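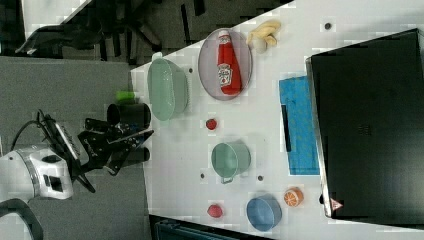 16 comments 33 shares

I've had the Caltance gripper on our arm since April, and it has now failed twice in the same way, so this is a review with a warning in it.

First the good. It bolted straight on to our wrist flange and the fingers are stiff. It handles toy fruit, a banana, a ketchup bottle and a plastic basket without any retuning. For light tabletop sorting at walking-pace speeds I'd have given it four stars.

The trouble is cups. At 65 per cent grip force it holds a plain cylindrical cup well enough in the middle of the table. Out near the table edge, with the arm at a low angle, one finger stops closing a few millimetres early. The controller still reports a full grasp. The arm then lifts, the cup tips out, and the program carries on to the next step as if it were holding something.

The second time, it didn't stop at dropping the cup. The arm went to the drop-off point, found no resistance and kept pushing down until I hit the e-stop. I was standing on the far side of the bench and it took me longer to reach the button than I'd like. The button has since been moved.

Yasir Durrani at Lutbridge, where we bought it, had me pull the finger covers. The linkage pin on the left side had walked out of its bore. The manual says to check the pins every 2000 cycles. We were well short of that. He sent a new pin and a retaining clip that the later units ship with. If yours came without the clip, ask for it.

I also don't like that the grasp signal comes from motor current alone. The Pakzad we used before had a sensor in the fingertip and would have caught this. It cost more and was slower, but it never told me it had a cup when it didn't.

Fixed now and running at 33 per cent speed near the edge. Two and a half stars. Check the pins when you unpack it.

65 people found this helpful Share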